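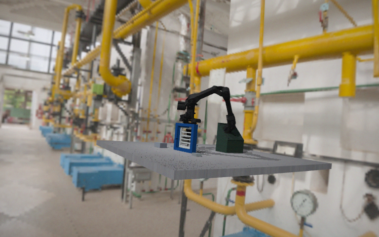 The **Darkosell cell** is a small robot cell developed by the engineering firm Skurkum. It consists of one articulated arm with a gripper, fixed on a pedestal, and a tabletop for the parts it handles. The cell exists also as a simulated model, in which new programs are tested before they are loaded to the real controller.

## Setup

The first model was made by Urmas Lapiņa in February. The base of the arm is defined first, and all positions on the tabletop are measured from it. The gripper is then brought above the part with the fingers pointing down – this pose is saved as the approach point. A program is accepted after 12 runs without a collision.

## Maintenance

The joints of the real arm are greased every 4,000 hours of operation. After this work the zero position of each joint must be checked again, and any difference is entered in the model too.

## Repair

At the Matlala plant, the wrist joint was replaced after 2,713 hours. Sizwe Joubert, who did the repair, found that the approach point had moved by 2 mm. The old values were kept in the controller as a backup.

## See also

- Duller gripper
- Offline programming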